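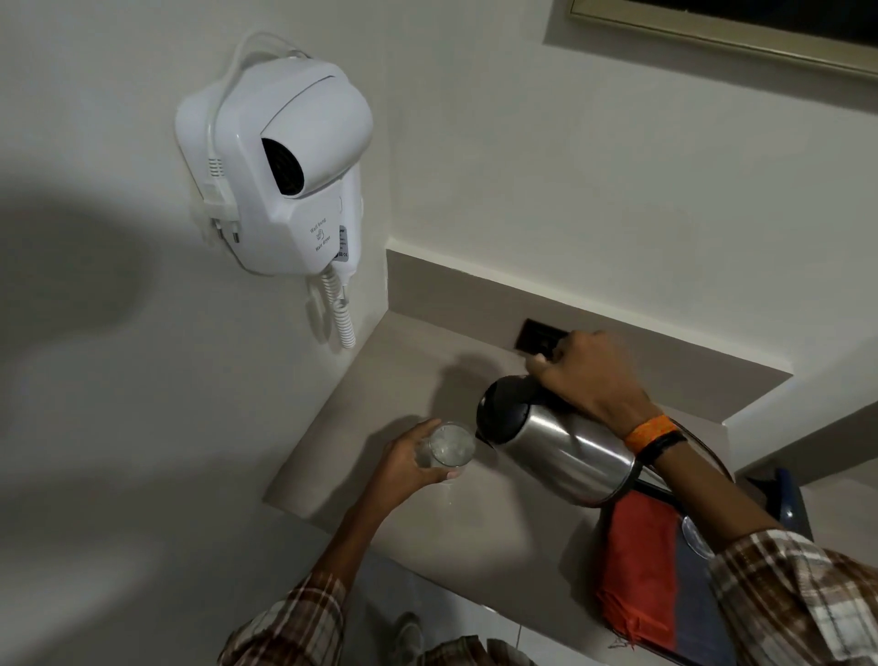 Ecaterina Surdu has strong opinions on kettles. She likes a lid that shuts with a click, a handle with room for four fingers and a spout that pours where it points. She has met very few that manage all of it, and she has had to teach every one of them to the same machine.

The machine is called Bang. It is a pouring and tidying arm, on a wheeled base, and it lives in a mocked-up hotel room on the ground floor at Danton, in Clelbridge. Surdu has looked after it for most of its working life. I ask whether the name refers to an incident.

"Everybody asks that. It was called Bang before I arrived, and I decided I'd sleep better without the story."

Her morning with it takes 20 minutes when things go well. She wipes the finger pads with a damp cloth, then a dry one, and looks for nicks along the edges where the rubber meets handles. She checks the bolts at the wrist with a torque wrench. She runs the arm to its home position and watches it arrive, which sounds like the dull part and is the bit she would least like to skip.

"You get to know how it stops. If it stops a bit late, or has a little think at the end, I want to know about it before there's water involved."

Then comes the weighing. Bang has a force sensor behind the gripper and judges how much is left in a kettle by how heavy it feels. The sensor drifts as the room warms up, so Surdu hangs a known weight from the fingers and resets the reading, and does it again after lunch. For a fortnight last year the afternoon check was left out to save time. The arm began to believe that its kettles were fuller than they were, and poured accordingly, with great caution and hardly any water.

"Guests would have died of thirst, very politely served."

Much of what Bang knows about pouring it got from people. They pour while wearing a camera at head height, one hand on the kettle and the other steadying the glass, and the recordings go into the pile from which the arm's movements are worked out. The pile stands at 974 pours. Of those, 285 were done in real guest rooms instead of the mock-up, and Surdu would swap most of the others for more of the same.

"Our counter is lovely. It's clear, it's level, there's nothing on it. Then you go into an actual room and people have put a bag down. There's a hair dryer on the wall with a cord hanging off it. The switch is just behind where your hand wants to go. Rooms are full of other people's decisions."

Cords are a sore point. In its early months Bang treated anything thin and dark on a worktop as a shadow, and one morning it drew its elbow back with the kettle's lead looped over it. Nothing was broken, but the base of the kettle came along for the trip. The repair was to the cable guard on the arm itself, which had a lip just the right shape for catching things. Si-woo Seok, the fitter, filed the lip off and then made a new guard with no lip at all, and the old one hangs over his bench.

"He says it's a reminder," Surdu says. "I think he just likes it."

The other regular trouble is steam. Bang's wrist camera sits close to the spout, and after enough hot pours the lens fogs and the arm goes looking for a glass that it was holding perfectly well a moment ago. They tried a fan, which blew the steam neatly on to the other camera. What they have now is a small heated window in front of the lens, bought from a supplier in Pemasau, and a rule that the window is changed whenever it shows a ring of limescale. Surdu keeps 2 spares in her desk drawer, under the biscuits, where she says they are safe from engineers. I suggest that this may not be how engineers and biscuits work. She moves them while I am there.

Does she ever use it to make her own tea?

"I did once, for a visitor. It was a good pour, dead centre, not a drop on the counter. It took so long that he'd put his coat on."

Speed is next on the list, though not at the top. A faster tilt means more slosh, more slosh upsets the weight reading, and the weight reading is what tells the arm to stop. Sneha Grewal, who writes the control software, would like a better sensor. Surdu would like the present one's connector replaced first. It works loose every few weeks and she has been holding it in with a cable tie and, she admits, some bad language.

The new connector was due the week I visited. It came the day after, with the wrong number of pins, and the cable tie is still on duty.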